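Fikstead Workshop Notes
August, by Kelly Cheetham
Print this page | E-mail this page

White work surfaces: worth the bother?

I never believed a pale board on the bench was anything but a dirt magnet. Pearce down the hall swears by his. I gave in and tried one.
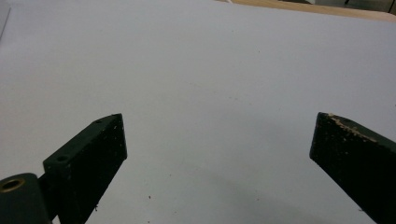
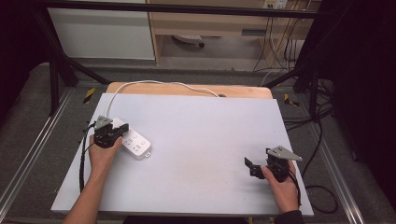

Pale surface, dark specks. The second picture has the board on its wooden table, with the power strip and its cord.

So yes, it shows every crumb. I'm told that is the point. I'll grant that a dropped screw is easier to find.

I don't buy the special cleaners. Clurkov wants you to use theirs after every job. A damp rag and a drop of dish soap did the same for me. Unplug the power strip and move it off before you wipe, and let the board dry before it goes back.

Run the cord over the back edge, away from your elbows. Cord clips? Maybe. Mine let go within a month.

Smudges that survive soap can stay. It's a workbench.

Questions to Kelly at Fikstead, ext. 527 | © Fikstead | Back to top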